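Garment-handling robot cells: purchasing and budgeting

A garment-handling robot cell is a small enclosed workspace in which one or more robot arms pick up, hang, sort or fold clothing. This article covers how such cells are budgeted and bought by laundries, rental wardrobes, clothing resellers and teaching labs. For the control methods used, see Cloth manipulation.

Overview

Cells are usually sold as a package: arms, grippers, a base or track, power supplies and a starter set of software. Vendors tend to quote the package price and little else. Buyers who plan from that number alone have often run short before the first garment was hung. Claims about labor savings should be read with care, as they are commonly based on a single type of garment presented the same way every time.

Cost structure

The purchase price covers hardware up to the mounting plate. The remaining costs are often left off the first quote:

Enclosure and lighting. Plain walls and an even floor color are cheap, but the space they take up is not.
Spare parts. Fingertips, cables and motors wear out at different rates and should be listed one by one.
Props and test garments. Racks, hangers and clothing are bought at retail and replaced often.
Staff time. Someone has to reset the rack, pick up what has fallen and restart the arms. This is the largest item in many budgets and the one most often entered as zero.

Quotes and comparison

The Lideo package is sold with a support plan, while Tekeck lists arms and grippers separately. The two quotes cannot be compared line by line without some work. Grimshaw, a uniform rental firm, asked both vendors in August for the cost of 2000 cycles, counting a cycle as one garment taken from a pile and left on a rail. Only one reply included staff time. The other gave a figure for arm motion alone, which says little about whether the shirt ended up on the hanger.

Cycle counts are a weak measure in any case. A vendor can reach 2000 cycles with the same T-shirt. Buyers are better served by asking for failed attempts, and for the number of times a person had to step in.

Planning the workspace

Floor area is commonly underestimated. Two arms that share a rack need room to reach past each other, and long garments take up floor as well as rail. The Plukano planning sheet, used by several small buyers, sets aside 16 weeks from order to first trial and 2 spare grippers per cell. The schedule is optimistic where the building needs new wiring. Mixed hangers should be part of any trial, as wood and wire are gripped differently and a demonstration may use only one kind.
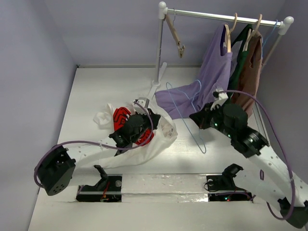

Two-arm cell with a clothing rack. The left gripper holds a white cloth bunched with a patterned red garment; wooden and wire hangers share the rail.

Leasing

Leases spread the cost but rarely cover fingertips or cables, which are treated as consumables. Early return fees can exceed the resale value of the arms. A short paid trial is sometimes offered instead – buyers should ask to supply their own garments, and to have the terms say so.

Status of this article

Prices are left out because published lists go out of date quickly. Last reviewed Feb 20, 2020.

See also

Cloth manipulation
Equipment leasing
Total cost of ownership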